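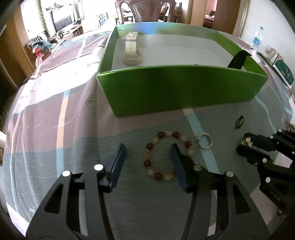 Waltwood Community Garden, spring meeting, 4/11/21

Okay, I took the notes this time, so blame me for any gaps (I missed the first few minutes looking for a pen). We had enough people to vote, and the December minutes were approved with one fix: the hose we bought was 50 feet, and I'd left the length off completely.

Money first. We have $1,835 in the account, and the new water line is going to cost $2,000 if we go with Soliman, who did the work over at Gramenel and left their paths in good shape. I was all for signing right away! A couple of people wanted a second quote, so we agreed to ask for one and vote by email. Plot fees are still coming in and should cover the difference.

Plots: 9 people on the waiting list, two plots open. Both go to the top of the list this week. We talked for a long time about splitting the big corner plot, and I still think it's a good idea, but it got voted down. Fine. The person who has it grows beautiful beans and I'll leave it alone until fall.

Compost. Please, please stop putting whole squash in the bins. We're moving the finished pile next to the shed and the sifter will hang on the back wall.

Seed swap with the Zustenau gardeners is on again, outdoors, at their place. They have way too many tomato starts and we have way too much garlic, so it should work out nicely. I said I'd bring the folding tables and somebody else is doing labels. We still need a canopy in case of rain.

The gate code is changing. I'll send it around separately, not in here.

Rabbits: discussed, nothing decided. Chicken wire is in the shed if you want some, just write down what you take.

Next meeting is after the swap, same spot, bring a chair.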